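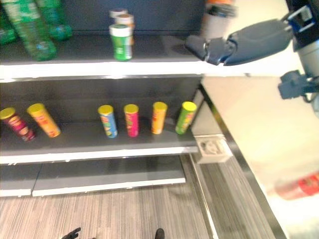

Grorka is my little dataset of supermarket price tags and shelf labels, typed up by hand from the shops I walk past in Ulleck. It started as a grumble about unit pricing (why is one brand per 100 g and its neighbour per kilo?) and got out of hand from there. I record the shelf as well as the label, so a dark grey board with a bright white front lip goes in as "grey/white lip" under shelf_style. Colour is spelled with a u in every column name, sorry not sorry!

What's in it

There are 75 label records in two CSV files, one for snacks and one for drinks. Each row has the product type, pack size, shelf price, unit price and whether the special was marked. Prices are in dollars, GST left in where the shop leaves it in.

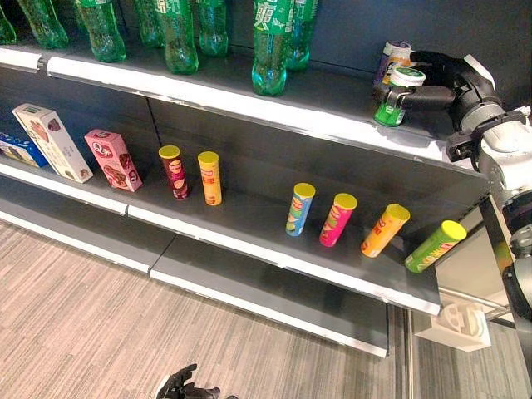 Blank cells mean I couldn't read the label, so please don't treat them as zeroes. I did that myself in February and got some very cheap chips. Version 4 fixes the litre/millilitre mix-up in the drinks file, and the Entwistle rows have been retyped from scratch.

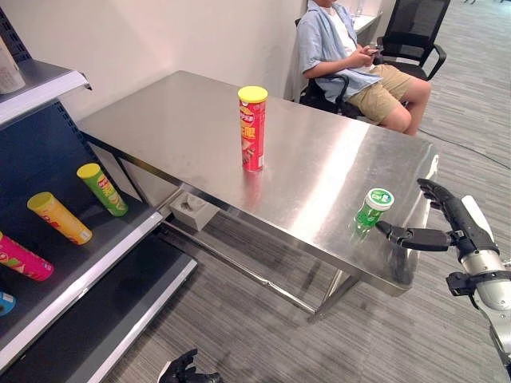

Red chip can with a yellow lid, small green bottle with a white cap.

Using it

Open the files in whatever you like. I use Livness, my own scrappy spreadsheet script, and it needs 8 columns in the original order or it sulks. Go for your life with school projects, blog posts and so on, a link back would be lovely. If you spot a dodgy price, open an issue and tell me the row number.

Last updated August 29, 2023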